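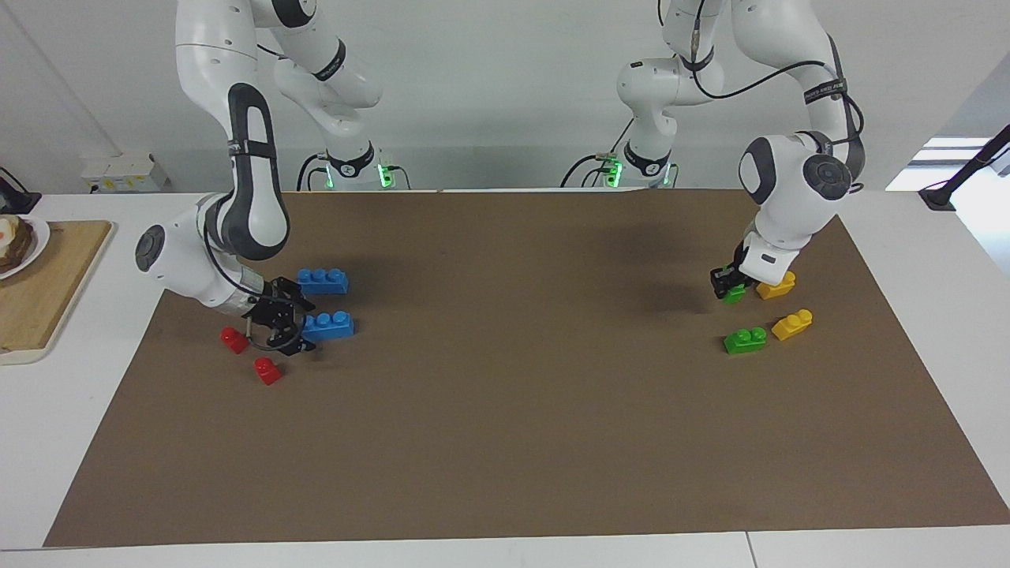
*Building bricks on a sheet of brown paper: blue, red, green and yellow.*

# How Building Bricks Hold Together

By Cúc Trịnh

Push one toy building brick down on another and you feel a small snap. The two bricks are now one piece. You can pick it up, turn it over and carry it across the room. There is no glue in it and no magnet. When you want two bricks again, you pull.

## Studs and the space below

The bumps on top of a brick are called **studs**. Look at the bricks in the picture. The yellow ones have two studs each on top. The upper blue one is a longer block and has three. The red ones are small, with a single rounded stud each.

Now find a brick at home and turn it over. Most plastic building bricks are hollow underneath. Inside you may see walls, and sometimes a tube or a thin post running down the middle. When you push the brick down, the studs of the lower brick slide into that hollow space. They fit so closely that the walls and tubes have to bend outward a tiny bit to let them in. You can't see them bend, because the change is smaller than the width of a hair.

Plastic that has been bent a little tries to go back to the shape it had before. So the walls keep squeezing the studs, and that squeeze makes **friction**.

Friction is the rubbing force between two things that touch. It's what stops your sneakers from sliding on the sidewalk. In a pair of bricks, it stops the studs from sliding back out. A quick, strong pull from your hand is enough to beat the friction, but the weight of a small brick is not. You can hang one brick under another and it stays there.

## Why the size matters so much

If the studs were a little too thin, the bricks would fall apart. If they were a little too fat, you could not push them together at all. That's why brick makers measure very carefully.

Most bricks start as small grains of plastic. A machine heats the grains until they are soft and thick, like very stiff honey. Then it presses the soft plastic into a metal **mold**, which is a hollow shape a bit like a muffin pan with a lid. The plastic cools and gets hard, the mold opens, and the brick drops out. Color is mixed in before the plastic goes into the mold, so a red brick is red all the way through. If you scratch it, you see more red.

Two bricks from different makers may look the same and still not fit. One set might have studs that are wider or farther apart. If a brick won't go on with a normal push, don't force it. Try it on a brick from its own set.

## A stud is also a ruler

Builders don't usually say a brick is "kind of long." They say how many studs it has. A brick with one row of three studs is called a one-by-three. A brick with two rows of 4 studs is a two-by-four, and it has eight studs in all.

This makes it easy to work out what will fit. Say you have a gap in a wall that is three studs long. You can fill it in these ways:

- one brick that is three studs long
- one brick that is two studs long, and one single
- three singles

The single-stud bricks look like the least useful ones in the box, but they often finish a wall when everything else is too long.

## Making a wall that stays up

Stack long bricks exactly on top of each other and you get separate towers standing side by side. Each tower can wobble and tip by itself. To make a wall, move the second row over so that each brick sits on top of two bricks below it. The brick on top holds the two lower ones together.

This is called **overlapping**. People who build houses from clay bricks do it too. Next time you walk past a brick wall, look at the up-and-down lines between the bricks. In most walls they don't run straight from top to bottom.

## Try it yourself

You need 50 bricks, or as many as you have, and one large sheet of paper. Brown wrapping paper works well. Bright colors are easy to see on it, and a plain sheet gives you a clear place to work.

1. Spread the paper on a table and tip your bricks onto it.
2. Sort them by color. Put each color in its own corner.
3. Mix them up and sort them again, this time by the number of studs.
4. Build one wall with the bricks stacked in straight towers.
5. Build a second wall, the same height, with the bricks overlapping.
6. Push gently on the side of each wall with one finger.

Which wall moved first? Was it faster to find the bricks you wanted when they were sorted by color or by size? People don't all agree on that second question. Color jumps out at your eyes right away, so color sorting is quick to do. But in a big pile of red, a tiny red brick is hard to spot – it hides among the others. If you have lots of bricks, you may like sorting by size better.

Keep the small pieces away from babies and toddlers, who put things in their mouths. When you're done, lift two opposite sides of the paper so it makes a trough, and slide the bricks back into their box.

## Words to know

**Stud:** a bump on top of a brick.

**Friction:** the rubbing force between two things that touch.

**Mold:** a hollow shape that soft plastic is pressed into.

**Overlap:** to lie partly on top of something else.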